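1/ People keep sending me the same pitch. "Just show the robot the task a few times and it learns." I've spent most of September doing the showing, in simulation, with a controller in my hand, and I have some complaints.

2/ The task I got handed is called Bokura in our tracker. A sofa, a flat pale thing lying on the seat, one arm. Pick the thing up. A toddler could do it while thinking about lunch.

3/ My quota was 384 demonstrations. I kept 337. The other 47 I threw out myself, and if Danjuma Aliyu had been less patient with me about the schedule I would have thrown out more.

4/ Why so many bad ones? Mostly me. You don't have hands in there. You have two fingers and a lag, and you steer from views that each tell you half of what you need. Up close the wrist view is mostly gripper, shadow and one slab of white.
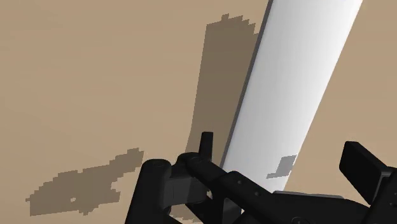
5/ Try judging height from that. The shadows help a little, until you rotate the wrist and they slide off somewhere else. I learned to stop, wiggle, look at the other view, then commit. Which means the robot gets taught to stop and wiggle too.

6/ That last part bugs me more than anything. "Learning from demonstration" sounds like it picks up what I meant. It gets what I did. My hesitations are in there, and so is the habit I have of coming in a bit too far to the left.

7/ Titilayo Etim did a batch of the same task and her paths look nothing like mine. She goes straight down, no fuss. I come in sideways like I'm parking a truck. Mix the two sets and what is the policy supposed to do, average us? I asked. The answer was "more data."

8/ It's always more data. The Plollico people said it on their call, Edet's sales deck says it on two separate slides. I would love to hear one vendor say "better data" and then tell me how they check.

9/ And a sofa is a mean place for this. A flat thing on a wide flat seat gives you very little to get a finger under. On a table you can at least push it to the edge and let it hang over. On a cushion in a simulator you're also trusting whatever somebody typed in for friction.

10/ About that friction. Elie Bitar changed one contact setting halfway through and my old timing stopped working. Same sofa, same arm, same me. So are the demos from before the change "the same task" as the ones after? The file names say yes.

11/ The outside view is kinder. You get most of the arm, you can see where the fingers are headed, and you can start to feel good about yourself.
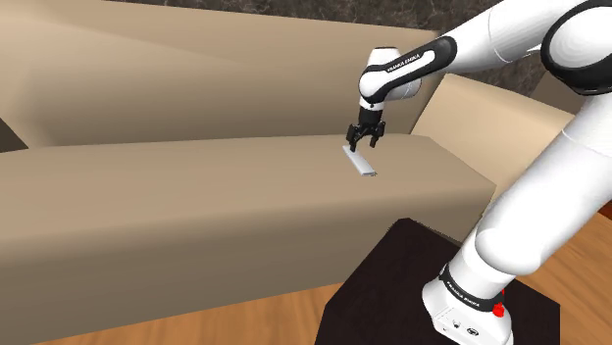
Then you switch back to the wrist and the confidence goes away. I ended up doing the big move on the outside view and the last bit on the wrist view, and I doubt that's what anyone had in mind when they wrote the instructions. (The instructions were one paragraph.)

12/ Someone in my replies asked if moving a real arm by hand is any better. For feel, yes, a lot. You notice contact right away. But your own body is in the way of everything, your shoulder is done after an hour, and you can't reset the room with a key press. I did 60 of those last year for Dillside and I was sore for a week.

13/ Temitope Akinola says I'm too negative, and that a person with no coding background being able to teach a robot anything at all is a big deal. Fine. I agree with that. I just want the word "just" taken out of the pitch.

14/ Also please stop posting one good rollout and calling it solved. Post the success rate. Post it with the object turned the other way. Post it with a different sofa — I'll wait.

15/ Next up is the same task with the start position moved around. I'm redoing my worst ones first and trying Titilayo's straight-down approach. Numbers when I have them, including the ugly ones.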